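Anyone else do the Romero online seminar?

Posted by sherdpile, May 2020
14 replies | 3,783 views

I finally got to one of these because it was online and I didn't have to drive four hours to sit in a basement. The talk was on the storage rooms at Flisimis and I loved it! The speaker thinks the big jars on the lower terrace were never for oil at all — she says grain, and that the drains everyone gets excited about came in a later building phase. I've been repeating the oil story to people for years, so that stung a bit.
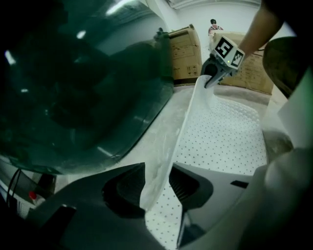 What I couldn't follow was the dating. She kept going back to the Myklebust sequence like we all had it memorized (I don't), and then the chat filled up and my question got lost. Is there a plain version of it anywhere?

—

kiln_door wrote:
I was there too. Good talk, but I don't buy the grain idea. You don't put a stone drain under a room full of barley. And if the drain is later, show me the section drawing. She had one slide of it and it was up for maybe ten seconds.

—

trenchfoot2 wrote:
She did say the full drawing is in the April newsletter. The drain cuts through the older floor, so it has to be later. I'm with her on that part. Whether it was grain, who knows, they only sampled 4 jars out of some 200.

—

kiln_door wrote:
Four jars is nothing! That's my whole problem with it.

—

sherdpile wrote:
OK but nobody sampled any for the oil theory either, did they? I thought that came from the shape.

—

kiln_door wrote:
Shape and the spouts. Fair point though. I'd still want residue work before I moved everything over to grain.

—

mudbrick_mo wrote:
For the dating question, skip Myklebust and get the Trunetti handbook. The chart in the back is one page and it lines up the old phase names with the new ones. My library had it as a scan. Also the seminar was capped at 100 people and I got shut out, so if anybody took notes I'd be very grateful.

—

sherdpile wrote:
I took notes but they're a mess — I'll type them up tonight and put them in this thread. Thanks for the Trunetti tip, ordering a scan now.

Share this thread | 6 shares

This site uses cookies to keep you logged in. Accept | Settings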